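Kunstblumen reinigen und lagern: Anleitung für Seide, Polyester und Schaumstoff

Zuletzt überarbeitet im Februar

Künstliche Blumen verstauben langsam, und meistens fällt es erst auf, wenn man sie neben einen neuen Strauß hält. Weiße und cremefarbene Blüten werden grau, grüne Blätter stumpf. Mit der folgenden Methode reinigen wir bei Mumitz die Sträuße, die wir für Feiern verleihen. Sie funktioniert auch zu Hause.

Was Sie brauchen

Weicher Pinsel, breit (ein Malerpinsel mit Naturborsten reicht)
Föhn mit Kaltstufe
Schüssel oder Waschbecken
Mildes Feinwaschmittel ohne Bleiche
Zwei saugfähige Tücher
500 g grobes Salz und eine große Papiertüte (nur für die Trockenreinigung)
Wattestäbchen

Schritt 1: Material bestimmen

Auf dem Etikett am Stiel steht oft nur »Textil«. Das hilft wenig. Reiben Sie ein Blütenblatt zwischen den Fingern. Polyester fühlt sich glatt und etwas steif an, Seide weicher. Schaumblüten (Foamiran, PE-Schaum) geben nach und sind leicht gummiartig. Latexbeschichtete Blüten fühlen sich kühl an und vertragen kein heißes Wasser.

Danach die Farbechtheit prüfen: ein feuchtes Wattestäbchen an der Unterseite eines Blattes andrücken, bis elf zählen, abheben. Bleibt Farbe am Stäbchen, wird nur trocken gereinigt. Bei dunkelroten und violetten Blüten kommt das häufig vor.

Schritt 2: Staub lösen

Den Strauß auseinandernehmen, wenn er nicht verklebt ist. Jede Blüte kopfüber halten und mit dem Pinsel von der Mitte nach außen streichen. Anschließend mit dem Föhn auf Kaltstufe durchblasen, am besten draußen oder am offenen Fenster. Warme Luft kann den Heißkleber am Blütenboden lösen.

Bei leichter Verschmutzung sind Sie hier fertig. 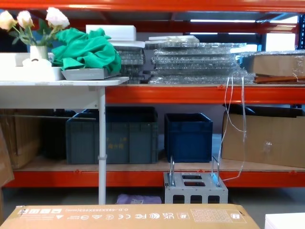 Schritt 3a: Trockenreinigung mit Salz

Das Salz in die Papiertüte geben, höchstens vier Stiele mit den Blüten nach unten hineinstecken, die Tüte oben zuhalten und eine Minute lang kräftig schütteln. Blüten herausnehmen, ausklopfen, Reste mit dem Pinsel entfernen. Das Salz färbt sich dabei grau und kann noch für eine zweite Runde verwendet werden. Kein feines Speisesalz nehmen, es setzt sich in den Falten fest.

Schritt 3b: Nassreinigung

Nur für farbechtes Polyester. Lauwarmes Wasser einlassen, einen Teelöffel Waschmittel dazu. Die Blüten kurz eintauchen, leicht schwenken, nicht reiben. Der Stiel bleibt möglichst über Wasser, der Draht darin rostet sonst von der Schnittstelle her. Mit klarem Wasser nachspülen und mit dem Tuch vorsichtig abtupfen.

Zum Trocknen kopfüber aufhängen, nicht auf die Heizung legen. Über Nacht reicht in einem geheizten Raum normalerweise aus. Im Keller dauert es deutlich länger.

Schritt 4: In Form bringen

Geknickte Blätter lassen sich mit Dampf glätten. Den Dampfglätter mit einer Handbreit Abstand führen und das Blatt mit den Fingern nachformen, sobald es etwas abgekühlt ist. Schaumblüten nicht bedampfen. Lose Blütenblätter mit einem kleinen Punkt Textilkleber befestigen.

Schritt 5: Lagern

Dunkel, trocken, ohne Druck von oben. Wir verwenden Kartons mit 400 mm Innenhöhe, da passen die meisten Rosenstiele schräg hinein. Zwischen die Lagen kommt Seidenpapier. Plastiktüten nur, wenn die Blumen vollständig durchgetrocknet sind. Kartons beschriften, auch mit der Farbe.

Häufige Fehler

Haarspray als Staubschutz: klebt und zieht neuen Staub an.
Scheibenreiniger: hinterlässt auf Seide Ränder.
Waschmaschine, auch im Wäschenetz: die Köpfe gehen ab.

Nachtrag zu vergilbten Blüten

Tsegereda Bogale hat gefragt, ob man vergilbte weiße Rosen wieder hell bekommt. Wenn die Verfärbung vom Sonnenlicht stammt, leider nein. Bei Nikotin oder Küchendunst hilft die Nassreinigung oft, manchmal erst im zweiten Durchgang.

Text: Bereket Alemneh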